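Let people teach it by hand
by Rory Dalgleish

I love teaching robots by remote control! You move, the robot moves, and after nine tries at Plendton you stop thinking about your own fingers (mine ached for a day, happily). Written instructions never told me how hard to hold a cup. My hands knew.

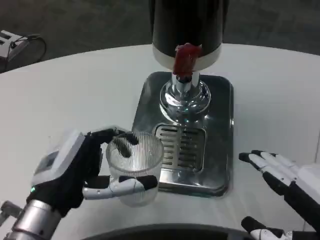

What I'd change

Let the cooks and the bar staff drive. At Kinnear only engineers get a turn, and they all pour like engineers. I want to see how a bartender reaches for that red lever.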